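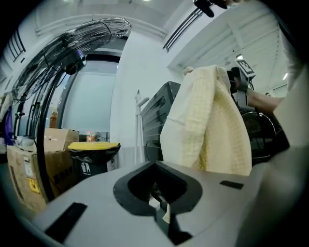
Dörte thinks the grasp scorer isn't the problem at all. She says it's the tracker, that it loses the marker for a few frames every time the wrist tilts, and that everything I've been tuning since lunch was tuned on top of bad poses. She said this very nicely and then went to get coffee, and I sat there feeling like I'd ironed a shirt with the wall plug out.

Home > Notebook > Towel diary > June

So, okay. I pulled the last batch of towel demos back up and plotted the gripper pose straight out of Drovell, no smoothing, and yep, there they are, these ugly little jumps. The filter had been hiding them from me! It was filling the gaps with a straight line, and the planner was learning from that straight line as if a person had moved that way (which, with a waffle towel hanging in folds, no person ever does).

Out of 89 demos, 39 have at least one gap longer than I'd like. I wanted to toss them all. Dirk Hagedorn wrote back from Godoldale that I should keep them and mask the bad stretches in the loss, and he attached a patch for the loader that was three lines long. Three! I'd been sketching a whole new module on the back of an envelope.

Put the patch in. Broke the loader right away, because Wostier still writes timestamps in milliseconds and everything else here is in seconds. I've known that for months and I fall in the same hole every time. Fixed it properly now, converted at the door, wrote a test, felt grown up.

Training is running with the mask on. Curves look calmer so far but it's nearly 2 in the morning and I don't trust any curve I like at this hour. The thing I want to see is the second grab, where it has to let go of the hem and find the corner. Old policy just hovers there, opening and closing like it's thinking about lunch.

Tomorrow: ask Dörte if we can log marker confidence next to the pose so I don't have to guess at it from the jumps. Rename the config folder, please, I have final and final_b in there again. Also the Poon viewer eats all my memory if I leave it open overnight, so close it. Closing it now.

Contact | Archive | Back to top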